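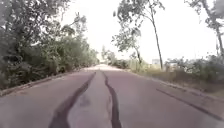
How to Plan a Long Walk on Quiet Back Roads

December 23, 2018
By the Clekine walking pages
14 comments

A long road walk needs less gear than a hill walk, but it needs more thought about feet, water and daylight. These notes use the old road from Jurnilura to Urkberg, though the method works for any quiet lane.

Step 1: Work out the distance

Measure the route on a map, following the bends. Write down the total and mark the halfway point. Then look for places where you could stop early, such as a bus stop or a village with a shop.

Step 2: Set your pace

Walk a mile near home at a comfortable speed and time it. Use that figure for the whole route, then add ten minutes for every hour. In January it gets dark early, so fix your finishing time first and work backwards. I aim to be done by 1400 and have never regretted it.
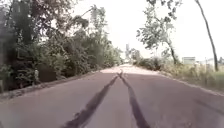 Step 3: Sort out your shoes

Hard surfaces are tougher on the feet than grass or soil. Heavy boots are rarely needed. Choose a cushioned pair you have already worn in, with room at the toes. Pack spare socks and change them at halfway. If you feel a sore spot, stop and tape it straight away.

Step 4: Pack light

Carry 2 litres of water, lunch, a rain jacket, a torch and a paper map. My bag for the Urkberg walk cost 80 at the Chiang shop and is bigger than I need. Put the jacket at the top.

Step 5: Walk safely

Where there is no pavement, face the oncoming traffic. Cross over before a sharp bend if you can't be seen, and cross back afterwards. Wear something bright. Walk in single file when you hear an engine. 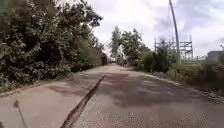 A sealed crack running down the path, with shade from the greenery.

Step 6: Afterwards

Stretch your calves before you sit down. Note your time and any sore places in a notebook, and leave a rest day before the next long one.

Shares: 694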